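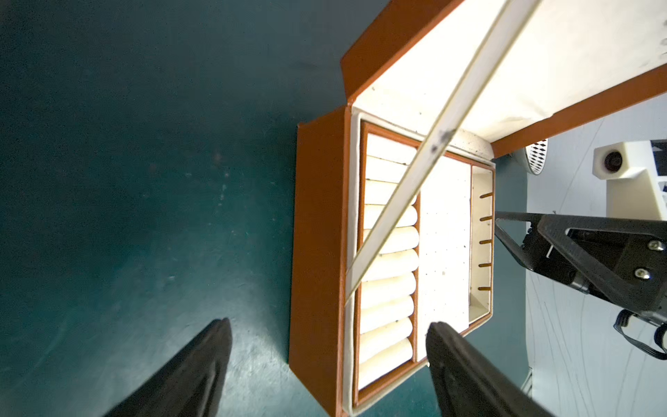

Jewelry box, open, with ring rolls at left and earring panel at center.

October 24, 2019

The day was given over to the jewelry box, which had been carried on the work list since June and could not reasonably be carried any longer. I began after breakfast and finished a little before four, with an interruption for lunch and another for the telephone. The entry is longer than usual so that it may be consulted when the contents are next in question.

The box was opened on the floor. The dining table is still occupied by the Flallen papers, and I did not wish to disturb their order. The exterior is orange-brown and resembles leather. I have never established whether it is leather, and the receipt from Prinness, which I found again this morning in the envelope with the spare key, says only "jewelry case, lined." The price entered on it is 309. My mother paid it without complaint, according to the note she made on the back, and regarded it as a purchase for the household and not for herself.

The lining is white, a color I would not have chosen for an article in regular use. There are small dark marks near the edges of the panel inside the lid and a few dark dots on the ring rolls. The long white strip, which I take to be the ribbon for the lid, has a dark smudge partway along it. I went over the rolls with a soft dry brush and left the ribbon alone. Water was considered and rejected. The household book advises against it for any lining that cannot be removed, and I have no wish to test the advice on this one.

The contents had been removed on Tuesday evening and placed in saucers on the sideboard. I record this because the saucers were afterward needed and two of them were combined, with the result that the earrings of both generations were mixed together. The greater part of the morning went to separating them. The pearl studs were matched without difficulty. The small gold hoops were not, there being three of nearly the same diameter, and I was obliged to use the ruler. The third hoop belongs to no pair at present in the house. I have placed it in a labeled envelope, and it will remain there until Hiba Tannous has seen it.

Mrs. Tannous telephoned at a quarter past eleven. She confirmed that she will call on Saturday to collect the items left to her under the second letter, and asked whether the garnet ring was among them. It is. She asked also about the coral brooch, and I was required to tell her that it was sold by my mother to the shop at Plisden some years before the letter was written, for 800, and that the bill of sale has been kept. She received this with courtesy. I offered to make a copy of the bill and she declined it, then telephoned again ten minutes later to accept. The copy has been made and put with the garnet ring.

After lunch I turned to the arrangement. The following rules were adopted and are to be observed by whoever uses the box.

Rings are to be kept between the cream-colored rolls in the long tray at the left. Those worn weekly are to be placed toward the top of the tray and those worn seldom toward the bottom. The rolls hold a ring firmly, and a ring should be drawn straight up and not turned. No more than one ring is to be placed in each crease.

Earrings for pierced ears are to be put through the small holes in the center panel, in pairs, side by side. Clip earrings are excluded from the panel. They were found last winter to have pressed a mark into one another, and they will go into the lined drawer of the dresser until something better is bought.

The narrow compartment at the right was the subject of some hesitation. It has five short slots along its inner wall, whose intended purpose I do not know. My mother kept folded papers in that compartment, chiefly cleaning instructions and one recipe. I have decided that it shall hold the fine chains. As a trial, each chain will be fastened at its clasp and its end tucked into a slot, one to a slot. Should the chains tangle notwithstanding, the arrangement will be withdrawn and the papers restored. The recipe, for quince paste, has been transferred to the kitchen file under Q.

The bracelets present a difficulty to which I found no answer today. They are too thick for the narrow compartment and would lie on the rolls if placed in the tray. I have returned them to the blue cloth bag in which they came from Phuthong, and the bag is in the upper left drawer. I regard this as temporary. My sister is of the opinion that bracelets belong on a stand, but a stand collects dust, and the two we have owned both fell over.

Expenditure for the day was small. Envelopes, labels and a new soft brush came to some 5 dollars at the stationer's. The brush was intended for camera lenses and served very well. The old one shed bristles and has been discarded.

I note for completeness that one article listed in the June inventory was not found. It is the silver thimble, number fourteen on the list. I searched the sewing basket, the dresser, the saucers and the pocket of the gray coat, and I inquired of my sister, who believed she had seen it in spring but could not say where. A thimble is properly a matter for the sewing inventory in any case. I have struck it from the one list and added it to the other with a question mark.

Mild weather, with wind in the afternoon. The gutter on the north side was heard again during the night and must be seen to before the first hard rain. I wrote to the roofer and posted the letter on the way to the stationer's.

Remaining for tomorrow: the list for Mrs. Tannous to be written out fair, in two copies, one for her signature; the garnet ring to be wrapped, with its card; tissue paper to be purchased, the present supply being creased; the Flallen papers to be cleared from one end of the table so that she may sit down to sign. Coffee is in hand. Cake is not, and I shall ask my sister to bring one.

Retired at ten.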